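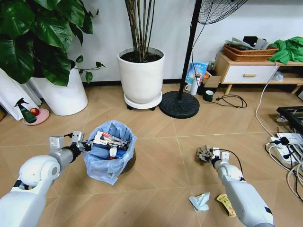 A lined wastebasket, stray litter and the potted plants in the lounge at Hernar House.

News > Around Jarnell > Home and Neighborhood

Reading time: 2 min

Floor comes first at Hernar House lounge

The small lounge at Hernar House in Jarnell has a new routine, and it starts at floor level. Before anyone waters a plant or pushes a chair back into place, every wrapper and tissue goes into the wastebasket. The idea came out of the building's spring cleaning in March, and the neighbors who use the room have taken to it with real delight.

It helps that the lounge is such a nice room to look after. The floor has a lovely slanted pattern in warm beige, the walls are pale, and one big leafy plant in a white pot has pretty much taken over its corner. Another plant, all tall thin stems, sits on a little wheeled stand so it can be rolled aside when the broom comes out. A green spray bottle stays close by on a pink saucer, ready for the leaves.

The trouble was always the small stuff. Snack wrappers are light, they drift, and once a couple of them are on the floor the whole place looks neglected. In February the residents' newsletter asked what bothered people most about the shared rooms, and litter came out ahead of the noisy elevator and the hallway lighting, with 183 replies in all (a terrific turnout for a building this size!).

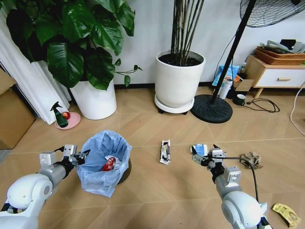 So the routine is short on purpose. The bin gets a fresh bag first, opened wide and folded well over the rim so it doesn't slide down inside when something heavier drops in. Then the floor is cleared from the middle outward. Cartons are flattened before they go in, and clean paper can be put aside for the recycling room on the ground floor. Only after that does the sweeping start, and it goes wonderfully fast when there's nothing to sweep around.

Residents on the early turn say the whole job takes around 21 minutes, plants included. The evening turn is quicker, although it's the evening turn that finds the crumbs.

There has been plenty of friendly debate over the size of the wastebasket. A small one fills up quickly, and a box laid flat across the top makes it look full long before it is. On the other hand, it fits anywhere, it's easy to lift, and a bag that has to be changed often never gets a chance to smell. For now the small bin stays. The two buildings on Oakley Court have gone the other way and put in tall bins with lids, and people there seem just as happy with theirs.

Cans are the open question. They don't belong in with the wrappers, and the recycling room is a long walk if you've only got one in your hand. A separate can bin by the lounge door will be tried through the spring, with a label big enough to read from the couch. 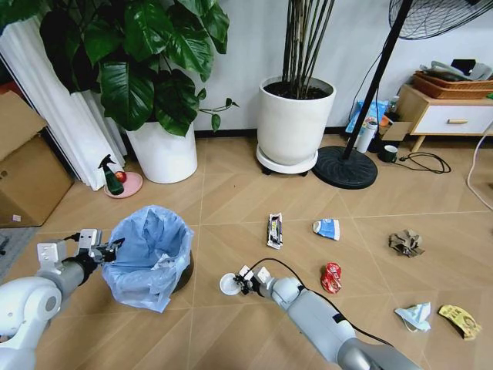
One reader on Isine Street wrote in to say that her building tried the same thing last year, and that the can bin worked only after it was moved right beside the trash. By the door, she said, people walked straight past it. She also suggested keeping two spare bags folded in the bottom of the basket, under the one in use, so the next person never has to go looking for the roll.

The spare-bag tip has already been passed along to Hernar House — it's a good one, and it costs nothing. The lounge is open to residents until 10 p.m., and the sign-up sheet for the April turns is on the board by the mailboxes. Morning spots are filling up first.

Contact the news desk | © Jarnell Neighborhood News | Back to top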